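The Long Brown Table, and Other Surfaces at Polbridge
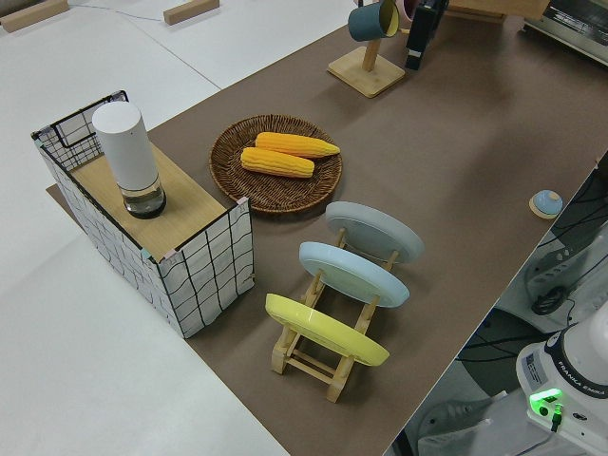 Tatu Mwaipopo
Housewares and Oddments Editor

The Polbridge shared kitchen has one long brown table, and everything anyone owns ends up on it sooner or later. In May we had a go at giving each thing a proper home. The notes are mine, with corrections from Lilian Urio, who has views on plates.

The storage box
Black wire, white fabric, wandering black grid lines that look as if they were drawn on a bus. The pink clips at the corners are small and, I think, the most cheerful thing about it. A wooden board across part of the top has promoted it from box to box with shelf.

The tall white thing
Clear at the bottom, rounded at the top, and up on the board like a lighthouse. We have had one long argument about whether it lives there or by the kettle. The board won.

Corn on the wicker tray
Two cobs, very yellow, on a dark round tray with a raised rim. The tray was bought for bread. Bread has never been on it. Lilian says corn should go straight in the pot and has no business being arranged, but she was at the Langat market all morning and missed the vote.

The plate rack
Pale wood, crossed slats, short legs. The plates go grey, sky blue, pastel yellow, and I would like it known that this is Lilian's order and I was told off for trying another. They lean a bit. So do I by the end of the washing-up.

The mug tree
Dark teal with a yellow inside, and a pink one lurking behind. The pink is the one people want and the teal is the one they get. The tree has a square base, a great improvement on the old round one, which went over in a draught and took 44 pence worth of charity-shop saucer with it.

What went elsewhere
The cupboard clear-out gave us 257 items, if you count lids, and Lilian counts lids. Most went to the Illow swap shelf. A fish kettle measuring 900 millimetres end to end is still looking for someone with a very long fish. Ask at the Jarkera Road door before teatime.

Still to do
The drawer under the window, the string, and the second drawer, where the string from the first drawer seems to be going. More pictures when we get that far.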